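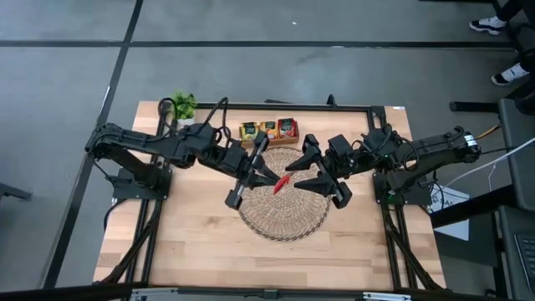 Project report: review of the Trarkier two-arm kit
Lemlem Asfaw and Margit Szalai

1. What we looked at

Trarkier is a tabletop kit with two small arms, sold by Mohmand to schools and hobby labs. Our department wanted to know if it could replace the older Sultholm arms in the second-year lab course. We had the kit for 3 weeks and used it as a student would, with only the printed guide to help us.

2. Setup

The arms bolt to base plates on a rail frame. Squaring the frame took most of Tuesday. The guide leaves out the torque for the corner bolts, so we tightened them by hand and checked again later. Cable routing is the weak point. The loops near the wrist need slack, but too much slack and they catch on the table edge.

3. Task

We chose tea packets as the test object. They are light, they fold easily, and they come in several colors, so they are easy to tell apart on camera. The job was to pick up a packet and place it in a wooden box at the back of the table, with a round woven mat as the work area.

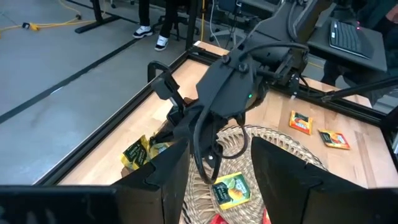 Packets lying flat were the hardest to grip. The fingertips have to slide under an edge, and on the ribbed mat an edge can sit in a groove. We recorded 161 attempts using Trerkis, the software that comes with the kit. It saved every run but took 20 seconds to open a new one.

4. Recommendation

We would buy the kit for the lab course, with softer fingertips ordered separately — the standard ones are too stiff for thin packets. Mohmand quotes 8 days for spare parts.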